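### 3.2 Repair skills and the household decision to replace

The survey asked households what they did the last time a computer in the home stopped working properly. Of the 362 households that returned the form in Endby and Clesside, 161 said they had replaced the whole machine without asking anyone to look at it. The rest tried a repair, asked a relative or shop, or put the machine away and did nothing. The last group was larger than we expected from earlier work on phones and small kitchen appliances, and many of these machines were still in closets at the time of the visit.

Respondents who replaced the machine were asked to give their main reason in their own words. Answers were coded by two readers (Laitinen and Thakur), and disagreements were settled by discussion. The most common reason was that the owner did not know which part had failed. Cost came second. Several people gave both reasons in one sentence, and these were coded under whichever was named first. Age of the machine was mentioned often in the interviews but seldom on the form, possibly because the form asked for a single reason and age was treated as background.

The interviews in Endby suggest that "not knowing which part" covers two separate problems. Some owners could not name the parts of a computer at all. Others could name them but had no clear idea of which ones come apart from the board and which do not. One retired bus driver had added memory to his own machine and changed its power supply, yet he believed that the processor was soldered in place on every computer. A school secretary in Clesside held the opposite view and assumed that everything inside a laptop could be swapped in the same way as in a desktop. Both had paid for a new machine in the year before the interview.

Knowledge of this kind seems to be passed on by watching. Most of those who had opened a computer case had first seen a parent, neighbor, or coworker do it. Written manuals were mentioned rarely, and videos mainly by respondents under thirty. Zavala found the same pattern in her fieldwork notes on bicycle repair in Clesside, where people described the person who taught them before they described the job itself.

We also asked about fear of causing damage. Respondents were more willing to handle parts held by screws than parts held by levers or clips. When pressed for an explanation, they said that a screw has a clear end point and that it is hard to tell how much force a lever needs. The processor was the part they were least willing to touch. Memory ranked in the middle, and fans and drives were seen as safe. The ranking was nearly the same in both towns and did not change much with the respondent's age. Figure 2 shows a processor in its square socket frame, with a long slot resembling a memory slot nearby.

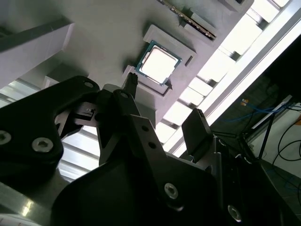
**Figure 2.** Processor with its metal heat spreader, seated in a recessed socket frame.

### 3.3 Access to shops and spare parts

Endby has had no computer repair shop since the Ruotsalainen store closed. Residents now travel to Pidlow or send machines by mail, and both options add a wait that many households said they could not manage during the school term. Clesside still has 2 shops, one of which takes only machines that it sold. Nieminen visited both in June and recorded their posted fees for diagnosis, which are charged whether or not the owner goes ahead with the repair.

The diagnosis fee came up repeatedly in the interviews. Owners compared it with the price of a used machine and left out the cost of moving files and programs, which they counted as their own time. Where the shop offered to take the fee off the final bill, owners were more likely to say they would use it again.

Spare parts were a smaller obstacle. Only a few households had ordered a part and failed to receive it, and most of those cases involved laptop batteries or hinges. Rautiainen's review of local classified ads found desktop parts for sale throughout the study period, usually from people clearing out an older machine. Few respondents in Endby knew that the ads carried such parts, and those who did had heard of them through work.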